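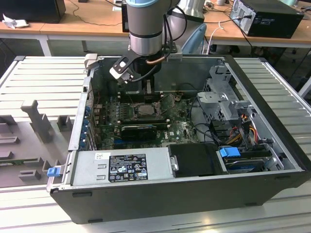

Häufige Fragen zur Rechner-Annahme und Aufrüstung

Stand September. Wird ergänzt, wenn was Neues reinkommt. Bitte erst lesen, dann mailen.

Was nehmt ihr an?
Desktop-PCs, komplett oder teilweise bestückt. Keine Notebooks, keine All-in-Ones, keine Monitore. Drucker sowieso nicht.

Mein Rechner ist uralt. Lohnt sich das noch?
Kommt drauf an. Für Schreibkram und ein bisschen Internet oft ja – SSD rein, mehr Arbeitsspeicher, fertig. Für Spiele oder Videoschnitt eher nicht. Wir sagen das vor dem Aufschrauben, kostet nichts.

Muss ich vorher was ausbauen?
Nein, bitte nicht. Lieber alles drinlassen, auch die Grafikkarte. Halb zerlegte Gehäuse mit Schrauben in der Tüte dauern doppelt so lange. Kabel (Strom, Monitor) könnt ihr daheim lassen, wir haben welche.

Was ist mit meinen Daten?
Sichern. Vorher. Wir kopieren nichts auf Verdacht. Wer die alte Festplatte behalten will, schreibt das auf den Annahmezettel, dann kommt sie nach dem Umbau in eine Tüte und geht mit zurück. Steht nichts drauf, bleibt die Platte im Gerät.

Ich will selber schrauben. Worauf achten?
Netzstecker raus, Einschalter einmal drücken, kurz warten. Gehäuse auf die Seite legen, sodass das Mainboard flach nach oben liegt. Vor dem Reingreifen blankes Metall am Gehäuse anfassen. Pulli aus Kunstfaser lieber ausziehen.

Die Grafikkarte geht nicht raus!
Fast immer die Verriegelung am Slot. Kleiner Hebel am hinteren Ende, drücken, dann gerade nach oben ziehen. Vorher die Halterung an der Rückwand lösen – je nach Gehäuse Schraube oder Kunststoffclip. Nicht hebeln. Die Clips brechen gern, Ersatz haben wir nur für wenige Modelle.

Darf ich das Netzteil öffnen?
Nein. Auch nicht, wenn es seit Tagen vom Strom ist. Als ganzes Teil tauschen ist okay, aufmachen nicht. Gilt hier in der Werkstatt für alle.

Welches Netzteil passt rein?
Auf den Aufkleber schauen: Watt, Bauform, Stecker. Bei Markenrechnern aufpassen, da sitzen manchmal Sonderformen drin, oder die Belegung ist eine andere, obwohl der Stecker passt. Im Zweifel Foto vom Aufkleber schicken. Bitte scharf.

Wärmeleitpaste – immer neu?
Wenn der Kühler unten war: ja. Altes Zeug mit Isopropanol und fusselfreiem Tuch runter, ein kleiner Klecks in die Mitte, Kühler gerade aufsetzen. Mehr hilft nicht mehr. Den Prozessor dabei im Sockel lassen, wenn er nicht getauscht wird.

Kabel im Gehäuse, muss das ordentlich sein?
Schön muss es nicht sein. Aber nichts in den Lüfter hängen lassen und keine Datenkabel knicken. Kabelbinder liegen in der Schublade links, bitte nicht bis zum Anschlag festziehen. Irgendwer muss da ja wieder ran.

Nach dem Umbau bleibt der Bildschirm schwarz.
Reihenfolge: Monitorkabel an der Grafikkarte und nicht am Board? Arbeitsspeicher richtig eingerastet? Alle Stromstecker dran, auch der kleine neben dem Prozessor? Wenn das alles passt, einen RAM-Riegel nach dem anderen probieren. Danach erst herkommen.

Was kostet das?
Durchsicht gratis. Reinigung innen 9 Euro, SSD-Einbau ohne Teil 6 Euro. Teile zum Einkaufspreis, Rechnung liegt bei. Nur bar.

Wie lange dauert es?
Meistens fünf Werktage. Bei bestellten Teilen länger, wir melden uns dann. Nachfragen beschleunigt leider nix.

Wo gebe ich ab?
Werkstatt Vistska, Raum 416, Freitag ab 15 Uhr. Aufzug geht bis in den vierten Stock. Bitte nichts vor die Tür stellen, auch nicht "nur kurz".

Nehmt ihr auch einzelne Teile?
Arbeitsspeicher, Netzteile, SSDs: gerne. Alte Festplatten nur gelöscht. Laufwerkskäfige, Blenden und Schrauben auch, die fehlen imer. Gehäuse ohne Inhalt bitte nicht mehr, das Regal ist voll.

Ansprechpartner?
Raphaël Lebrun, am besten über das Formular. Im Betreff bitte das Modell nenen, "PC kaputt" hatten wir schon öfter.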